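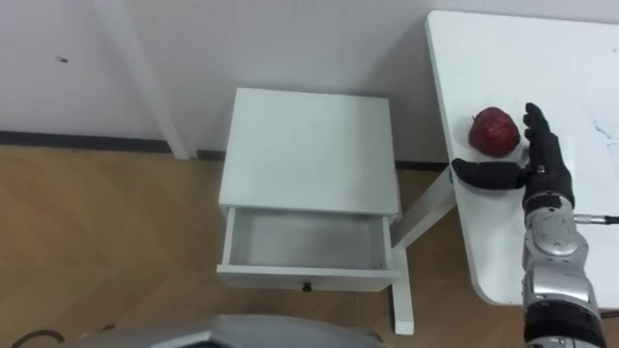
Nightstand with the drawer open, next to the white table

Ticket 410: Drawer on small white nightstand won't stay shut
Opened by: Yolanda Sánchez
Location: Serkside, upstairs room
Status: Waiting on parts

Yolanda Sánchez, Thursday, 9:40 am
Hello all, and sorry in advance for the long message! I've been getting the upstairs room ready for guests and I'm having trouble with the little white nightstand, the one against the wall by the white table. The drawer opens beautifully, but when I push it shut it creeps forward again, maybe an inch, and once in the night it came out far enough for me to bark my shin on it. I've emptied it and wiped it out with a damp cloth, and I looked behind it for a stray sock or a bit of paper, but no luck. I'd hate to throw out a perfectly nice piece of furniture over one stubborn drawer.

Dzifa Atinga, Thursday, 10:25 am
Hi Yolanda, thank you for writing, and I'm so sorry about your shin. Long messages are welcome here! Before we order anything, could you try a couple of things for me?

Put a level on the top, front to back. If it leans forward, slip a folded piece of cardboard under the front feet or edge until the bubble sits in the middle.
Then try the drawer with nothing in it, and again with something light inside, like a piece of fruit or a ball of yarn. Leave it alone for an hour each time and tell me how far it moves.

Yolanda Sánchez, Thursday, 2:15 pm
Well, I have had quite the afternoon with this drawer. It did lean forward a touch, so in went the cardboard, and the bubble is now right where you wanted it. Empty, the drawer stayed shut the whole hour, and I was ready to write you a very happy note. With something inside it crept out again, only half as far as before. It also makes a small click on the left side just before it closes, which I don't remember hearing when it was new. 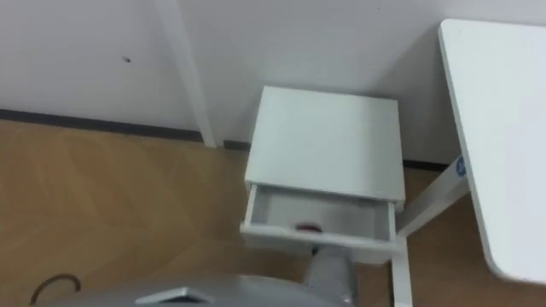 Drawer partway out, something small and red inside

Dzifa Atinga, Thursday, 3:05 pm
That click is a big help, thank you! It sounds to me like the catch on the left runner has worn down, and the lean was making it worse. I've asked Teófilo Muñoz at our Premadley shop to set aside 2 runners, because it's best to change them as a pair. Please keep the cardboard where it is for now, and go easy on what you store in there.

Yolanda Sánchez, Thursday, 3:30 pm
You are a dear. My guests aren't due until August, so there's no rush at all. Could Teófilo call before he comes over? The doorbell is hard to hear from upstairs.

Dzifa Atinga, Thursday, 3:42 pm
Of course, I've added a note to the ticket. He'll call first.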